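**Brusodari Property Trust: holding, adding or done?**

**ledgerfern**

I've owned units in this thing for long enough to have lived through three logos. April distribution came in as usual, same amount as usual, and management described it as "growth-ready," which I take to mean it didn't grow.

For anyone who skipped the call: occupancy fine, debt pushed out a bit, and the Prultosthorpe mall is still going to become apartments at some point in the lifetime of somebody's grandchildren. I hold 2,205 units and I'm leaning toward doing nothing, my best sport.

**mallrat_emeritus**

Sold mine Wednesday. The payout ratio only looks OK if you use their adjusted number, and by now the adjustments have adjustments. Add back the leasing costs and there's almost no cushion.

**ledgerfern**

Leasing costs were high because they filled the old department store box. You can't complain about empty space and then complain that they paid to fill it.

**mallrat_emeritus**

Watch me.

**quietcapex**

Somewhere in between here. The part I don't like is Nikton. They're the anchor in 13 of the centers, and those leases bunch up in the same 2 years. If Nikton wants a rent cut, Brusodari is going to discover how flexible it is.

Nikton does pay on time, though, and the grocery-anchored sites have held up better than I expected. I'd want a lower price before adding.

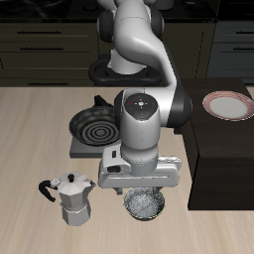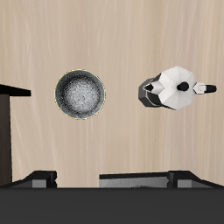 **sub_par_value**

You're all valuing the strip centers and giving nothing for the land. Prultosthorpe alone is zoned for roughly 600 apartments. Yazıcı got a very nice price for a smaller lot across the road, with worse parking and a drainage ditch.

**mallrat_emeritus**

Zoned isn't built. I'm zoned for a tennis court. And Yazıcı sold to a buyer who already owned the lots on both sides, so of course they paid up.

**sub_par_value**

Fair on the buyer. Still, zero is the wrong number for that land and the current unit price has it at zero.

**quietcapex**

Does it? I get there only if I use your cap rate, and your cap rate is from a happier time. Bump it half a point and the market is already paying you for some of the apartments. Also they'd need a partner or new units to build any of it, and I know which one I'd bet on.

**ledgerfern**

New units at this price would get me off the couch. I'd vote against it, lose, and write a long post.

**couponclipper_b**

Dumb question, is the reinvestment plan discount still going? My broker says yes, the website says "see your broker."

**quietcapex**

Still going as of the last circular. Check that your broker passes the discount through, mine kept the cash default on until I called twice.

**couponclipper_b**

Thanks. On hold with them now. The music is quite good.

**mallrat_emeritus**

Better return than the units, then. I'll look again after the Nikton renewals.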